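Going Back to School at the Kitchen Table
2020-03-26

I applied to business school in my pajamas. I'm not proud of it, but there it is. I'd been a shift supervisor at a shipping company called Pledus for nine years, and one night after the kids were asleep I opened the application for the two-year MBA at Tirnora and just started typing (my husband thought I was paying the gas bill).

I figured the hard part would be the test. Wrong! The hard part was the paperwork. My old college had changed its records system twice since I graduated, and getting one official transcript took three phone calls and a letter with an actual stamp on it. If you're even thinking about applying somewhere, order your transcripts tonight. You can dither about everything else later.

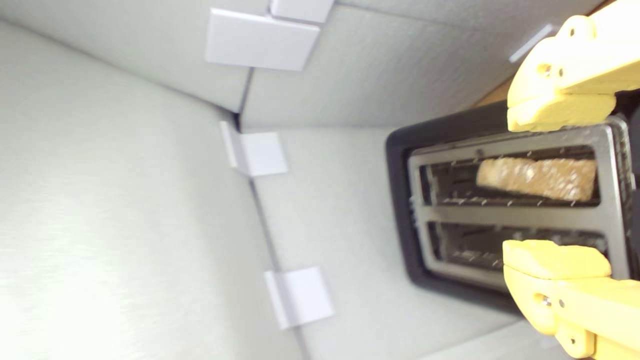 Breakfast, first slice in.

Then came the essays. Tirnora wanted two, one on a problem I'd solved at work and one on why I needed the degree. The first was easy – I wrote about the summer our loading schedule fell apart and I rebuilt it on the back of a pizza menu. The second took me five drafts. My early ones were full of words like "leverage," and my sister read one out loud to me over the phone until I begged her to stop. The draft I sent in said I wanted to run a warehouse and didn't know how to read a balance sheet. It was short and it was true.

I also applied to Zoddale, mostly out of nerves. Their fee was lower and their classes met on weekends, but they wanted three letters of recommendation and I could only think of two people who'd say yes. My third ended up being a customer. She wrote the nicest one of the bunch.

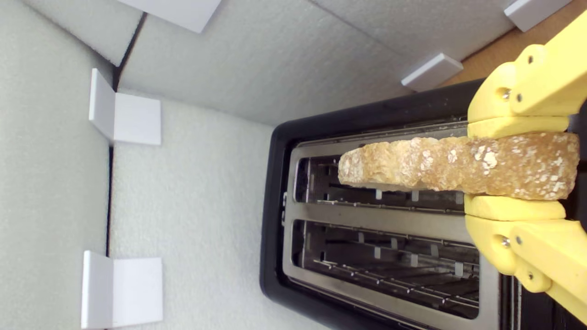
Do you need a business degree to get into an MBA program?
Most schools will take a bachelor's degree in any subject, though you may have to finish a short course in accounting or statistics before classes start.

My own degree is in history, so I got the accounting course. It ran on week nights and I loved it, which shocked everyone who has ever seen my checkbook. The man teaching it, Eamon Scanlon, had us keep the books for a made-up bakery, and I got weirdly attached to that bakery. I still think we should have bought the second oven.
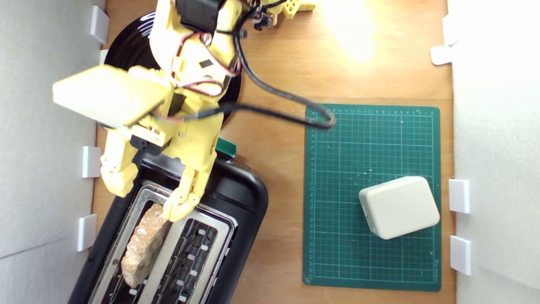 Toast duty on a weekday morning.

Money is the part people ask me about in whispers. The deposit to hold my seat was $400, due before I'd heard a word about financial aid, and that stung. I applied for the Cisternas grant the same week. It isn't huge – $2,343 for the first year – but the form was only two pages and I filled it out on my lunch break. Ask the admissions office for a list of small grants like that. They had one in a drawer, and I'd never have found it on the website.

The interview was by video. I wore a blazer over the same pajama pants (lucky by now, obviously) and talked way too fast for the first few minutes.

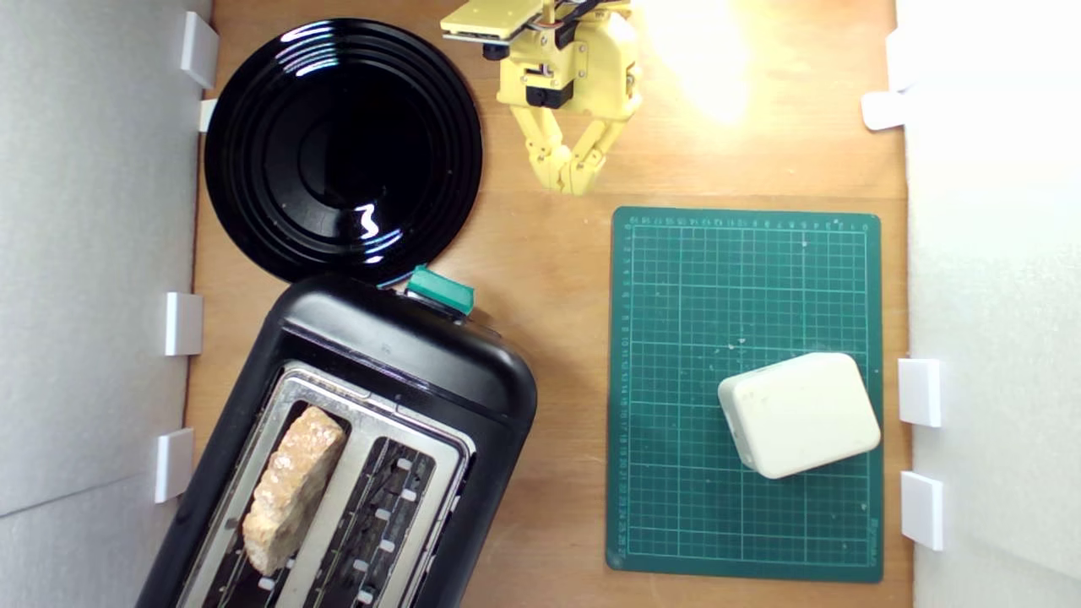 After that I calmed down, and we got into a long, happy conversation about forklifts. The woman interviewing me had spent a year in a distribution center before she went into teaching, so we had plenty to complain about together. I got my offer by email while I was standing in line at the pharmacy, and I read it so many times that the cashier had to call me up twice.

Orientation is planned for June, and it may well be online with the way things are going. I've already bought my notebooks. My daughter has claimed the purple one, so I'm down to four.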